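The Smallest Room in the House Finally Gets Its Turn

I have painted my kitchen twice, swapped out the living room rug more often than I'd like to admit, and spent a whole August fussing over a porch swing. The bathroom? I gave it a new hand towel every so often and called it a day. Then we started planning the redo at our place on Drelano Street, and suddenly I was a person with opinions about baseboards.

My first opinion was white walls. I brought home 34 paint chips from Pillai, taped them up, lived with them for 2 weeks and went with the plainest one of the bunch (my family thinks this is hilarious). But white lets you be a little bold down low – a dark baseboard makes a crisp line along the floor and hides mop scuffs like a champ!
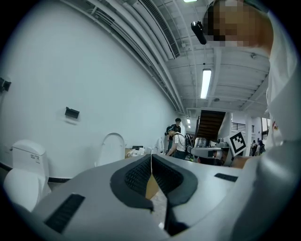 White wall, white toilet, dark strip along the bottom.

The little stuff on the walls is where I went back and forth. Black fittings are everywhere right now, and I love them against white, but I'd stop at a couple. I had a cart full of hooks and holders from Gralix, up to 80 dollars' worth, and sent most of them back.

Paint matters too. I used a satin from Baneck because I wanted to be able to wipe it down, and one can covered the walls with enough left for touch-ups. Save your leftovers, and write the room on the lid – I have three mystery whites in the garage and I'm still mad about it.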